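The Cup Rack That Took Over My Counter

By Tomomi Mizuno

I own too many cups. My sister told me so in July, standing in my kitchen with one in each hand and nowhere to set either of them down, and I had to admit she had a point. Every flat surface was full. The dish drainer was full. The cabinet over the stove was so full that opening it was a two-handed job, one for the door and one for whatever was coming out.

So I did what I always do when a problem needs solving, and bought something. In this case it was a wire cup rack in a gold color with little white tips on the ends of its arms, and I have now spent more time thinking about it than any grown woman should. I have opinions! I have rules! I have a friend who changes the subject when I say the word "drainer."

It started with the plastic cups. I keep a set of light blue ones with fine ribbing up the sides, and they're the cups that get used in my house. The good glasses sit at the back looking elegant while the blue ones go out to the porch, up to the bathroom, into the car and (once) into the garden, where one spent a week holding seed packets. They're light, they have a soft matte finish, and I can drop one on tile at six in the morning without waking anybody up.

They also stack, and stacking was my entire storage plan for years. You wash a cup, you push it down over the last one, you walk away. The trouble is that a cup nested over a damp cup stays damp for ages. I'd pull two apart the next day with that awful little sucking sound and find a ring of water inside, and a smell like the bottom of a gym bag. Not every time, but often enough that I'd started sniffing my cups before I filled them, and that's no way to live.
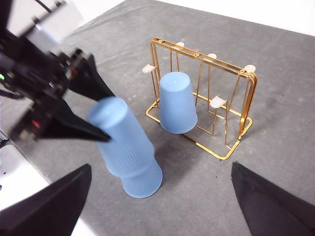 Anyway, the rule in my kitchen now is that wet cups hang and dry cups stack. I know that sounds obvious. I was 17 when I left home, I've been washing my own dishes ever since, and I only worked it out this summer.

The hanging part is where a rack like this earns its spot. Each cup goes upside down over an arm, so the water runs out of it and the air can get up inside. Mine has a flat base made of the same wire, and I put a folded dish towel underneath to catch the drips. I tried a tray first. The tray was a mistake, because the water just sat there in it and I had to keep carrying it to the sink like a tiny sad swimming pool.

I called Yuzuki Ishida about the tray. Yuzuki runs a housewares shop called Lusora, two rooms and a stockroom, and she has sold more drying racks than I've had hot dinners. I wanted to know whether I'd bought the right kind or had been seduced by the color.

"You were seduced by the color," she said. "Everyone is. It's fine."

She did give me a few things to check, though, and I've been passing them on to anybody who'll stand still. Push down on one corner of the top rail and see whether the opposite corner lifts off the table. Run a fingertip along the joins and feel for anything sharp. And look at the tips, which she says is the first place she looks on any rack with arms. Bare wire ends will scratch the inside of a plastic cup over time, and once the inside is scratched it holds on to coffee and tomato juice and everything else. She likes a tip with a cover on it, and she tugs at each one to see if it slides off.

Mine stayed put. I was very proud, as if I'd made them myself.

Yuzuki's other advice was to load the thing evenly. A wire rack weighs next to nothing, and if you hang all your cups on one side and leave the other bare, it gets tippy. I ignored this for two days, until I hung three heavy mugs in a row and the whole business leaned over toward the toaster with enormous dignity. Nothing broke. The mugs went back in the cabinet, and the rack has been for plastic cups and the lighter glasses ever since.

Then there's the question of where it goes. I tried the windowsill first, thinking of sunshine, and knocked it every time I reached for the latch. I tried the top of the refrigerator and needed a stool to get a drink of water. For one strange weekend it lived on the dining table, where it looked wonderful and annoyed everyone who wanted to eat dinner. It finally settled to the left of the sink. I'm right-handed, so I wash with the right and hang with the left, and I can do a whole sinkful without taking a step. 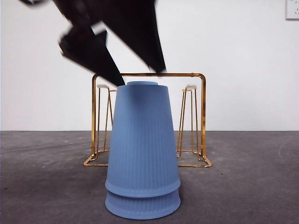 Stacking still has its place, and I don't want to be unfair to it. Once the cups are properly dry — I give them overnight — they come off the arms and get nested upside down, in twos, on the shelf. I used to build towers. Five high, six high, leaning on the cereal. The trouble with a tower is that the bottom cup gets gripped so hard by the rest that you end up wrestling it, and I have an actual dent in my cabinet door from an elbow. With pairs, you hold the lower one, give the upper one a small twist, and off it comes.

Upside down is a matter of taste, I guess. My mother stored every cup she owned right side up and thought the other way was bad manners toward the shelf. I'm for upside down. I live on a street with a lot of dust, and I'd rather it landed on the bottom of the cup than in it.

As for cleaning the rack itself, do it more often than you think. Gold-colored wire shows every water spot, and the low crossbars collect that chalky film you get with hard water. I wipe mine on Sunday nights with warm water and a drop of dish soap, then dry it right away with an old T-shirt. Skip anything scratchy. Yuzuki has seen people go at that kind of finish with a scouring pad and bring the rack back to her shop, wanting to know why it had changed color.

My sister came by again last week. She washed her own cup, looked at the rack, looked at me, and hung it up on the arm nearest the faucet. Then she asked where I'd bought it and whether they made one for mugs. I've told her to wait until I've been back to Lusora, as Yuzuki is expecting a sturdier one with a wider base, and I want first pick.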